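Gifty Agbeko
6 posts on learning to cook for one again, because a few of you asked after the last lot and I do go on, so get a cup of tea first.

1/6
My youngest moved out in December and I carried on making enough stew for a football team. I'd stand there at six in the evening with the big pot, wondering who on earth was going to eat it (me, for days, and then me again).

2/6
So I started small. Half an onion, one tin of tomatoes, one pepper. The other half of the onion goes in a jar in the fridge and I use it for eggs in the morning. I felt very grown up about the jar!

3/6
Rice was the hard one. My cousin Abdul-Rahman swears by a coffee mug, filled not quite to the top, and I've come round to it, though I told him for years he was wrong.

4/6
The freezer is your friend, but write on the tub. I defrosted what I was sure was groundnut soup and had custard for dinner. Lovely custard, mind you.

5/6
And please do sit down at the table. I ate standing at the counter for 2 months and never felt I'd had a meal. Now I put a cloth on, even for toast.

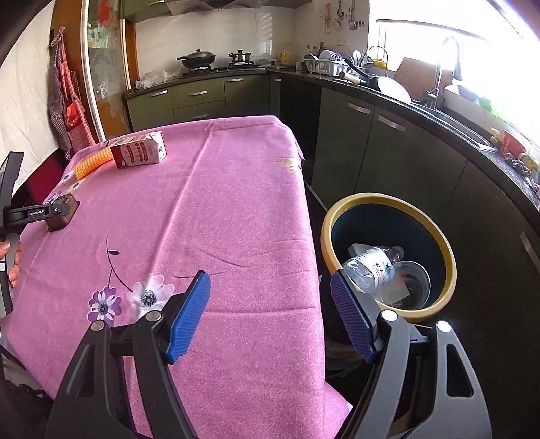
The pink cloth, creases and all.

6/6
Tell me what you make when it's only you. I'm after ideas for lentils next, and I've got 26 of my mum's recipes to cut down to size.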